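Trestard Long Tables
Frequently asked questions

Ordering

What do you make?
Long tables, made to order, for homes, studios, meeting rooms and workrooms. We don't make chairs, benches or desks with drawers.

How long does an order take?
Allow 30 working days from the day we receive your deposit and signed drawing. Orders placed in December take longer as the workshop shuts until the middle of January.

Can I change the size after I've ordered?
Yes, until the top has been cut. We email you the day before cutting, and that email is your last chance. After that, any change of size is treated as a new order.

How much is the deposit?
50 per cent of the total, with the rest due before delivery. We take bank transfer and card. We don't take cheques.

Do I need to know exactly what I want?
No. Plenty of people come to us with a room and a rough length. Send a floor plan with the doors, windows and power points marked on it and we'll suggest a size. A sketch on the back of an envelope is fine if the measurements are right.

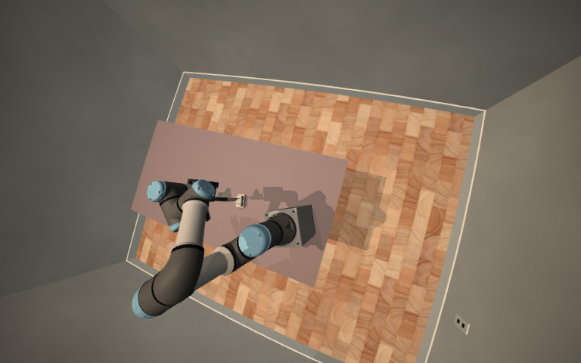

Sizing and position

How much space should I leave around a table?
We suggest 100 cm on any side where people will sit and others need to walk behind them. If a side is only used for access, you can get by with less, but check that cupboards and doors still open fully.

What is the longest top you can make in one piece?
2,000 mm. Anything longer is made in sections and joined on site with bolts from underneath. The join is visible up close as a fine line. If you don't want to see it, talk to us about placing it over a leg frame or changing the direction of the top.

Will a long table make a narrow room feel smaller?
It depends mostly on what you do at the ends. A table that runs the length of the room is usually easier to live with than one placed across it, provided you keep a clear path down at least one side. Push it to the back wall only if you don't need the seat at that end.

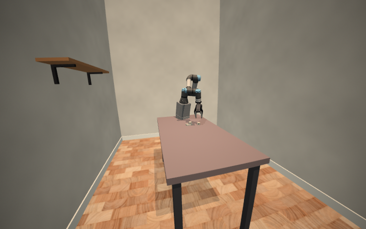

Render: long table in a narrow room, grey-green side walls with a pale beige wall behind.

Can a table go on an angle?
It can, and it sometimes helps in a room where the door is in a corner. You lose the triangles of floor behind it, so we don't recommend it in small rooms. Try it with masking tape on the floor first and live with the tape for a few days.

Colours and finishes

Which finishes are available?
Morais is our matte range and comes in muted colours, including pinks, mauves, browns and greys. Ladex is the satin range, in whites and darker colours. Both are available on any size of top.

Is matte harder to keep clean?
A little. It hides scratches and glare better than satin, but greasy fingerprints show more, mainly on the darker colours. Wipe it with warm water and a drop of dishwashing liquid, then dry with a soft cloth. Don't use cream cleanser or the rough side of a sponge on either finish.

Why does my sample look different at home?
Light. Muted pinks and mauves move around more than most colours - they can look brown in shade and quite pink near a window. Put the sample flat at table height and check it in the morning, in the late afternoon and under your lamps. Holding it up against a wall will give you the wrong idea. 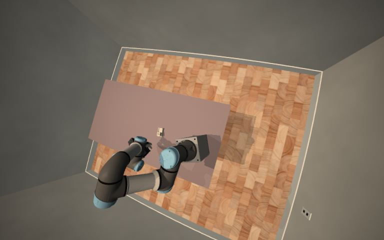 Render: dusty mauve-pink top on a wood-block floor, seen from high above.

Are samples free?
The first three are. Extra samples are charged at cost and the amount comes off your order if you go ahead.

Delivery and aftercare

Who delivers the table?
Jeltance handles all our metro deliveries and will carry the table into the room and bolt on the legs. Regional customers are quoted separately. Please tell us about stairs, tight landings and lifts when you order, as the driver can't always get a second person at short notice.

Can I pick it up myself?
Yes, by appointment. Bring blankets and someone to help you lift. A ute or van is best, and we won't load a top onto roof racks.

The table rocks. What should I do?
Check the floor first. Each leg has an adjustable foot that turns by hand once the weight is off it. If it still rocks after that, send us a short video and a photo of the foot.

What does the warranty cover?
Joints, legs and fixings for five years, and the finish for two. Heat marks and water damage aren't covered, so use trivets.

Who do I contact about an existing order?
Afonso Caldeira looks after orders and repairs. Reply to your order confirmation and it will go to him. The workshop is closed on Sunday.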